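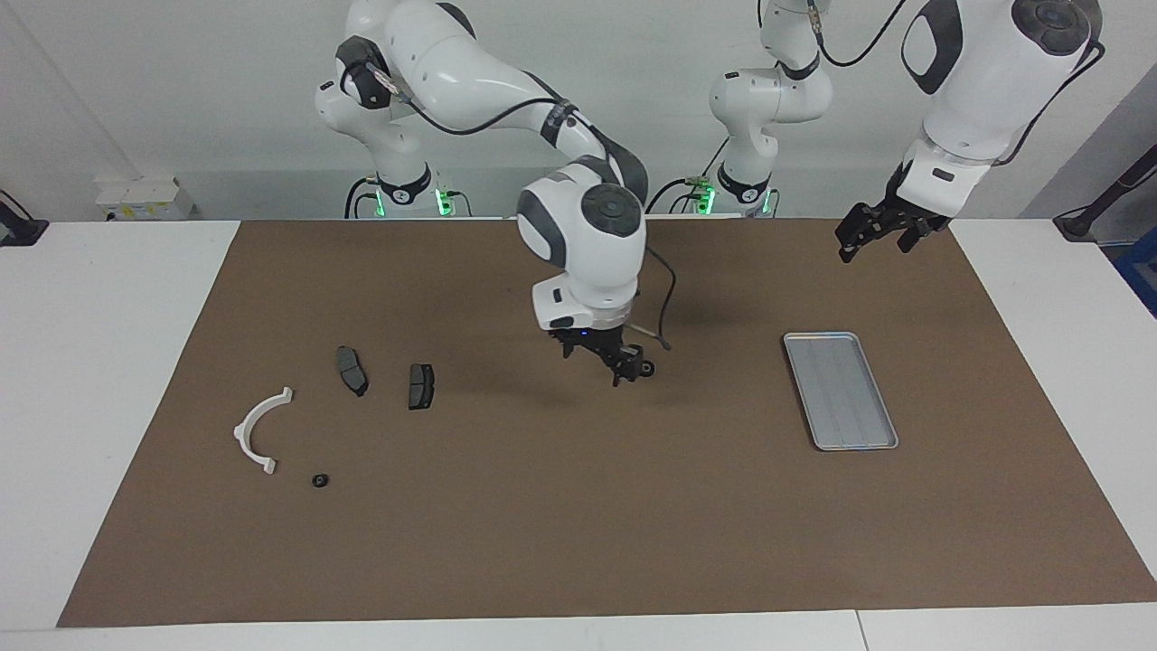
Sorting small parts before you put anything away

I used to sweep everything off the bench into one coffee can and call it tidy. Then I spent most of a Thursday hunting for one round nut, and I've been a changed man ever since! Now I lay down a big sheet of brown paper before I start on anything. Dark little parts show up well on it, and I can pencil notes right next to them (which side a brake pad came off, which way a bracket was facing).

Pads go next to each other, plastic pieces get their own spot, and nuts stay well away from the edge. Ask my neighbor Kamran Kakakhel how far a nut can roll under a freezer.

Once I know what I've got, it's tray time. I like a metal one with long compartments and a raised rim - mine wipes clean with a rag and a drop of dish soap.

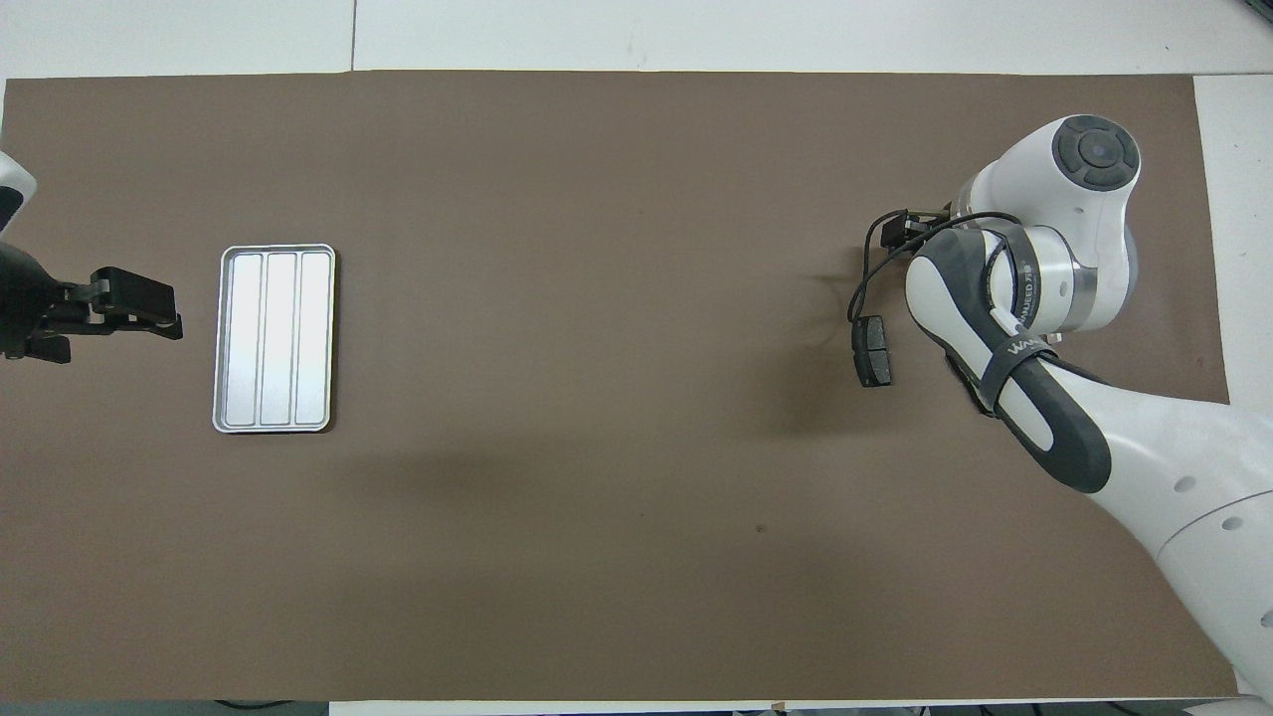
I keep the tray on the left, even though I'm right-handed, so my sleeve isn't dragging through it all afternoon. Big pieces go in first, then the fiddly stuff. If you're stopping for the night, throw a dish towel over the whole thing and leave the paper down till morning.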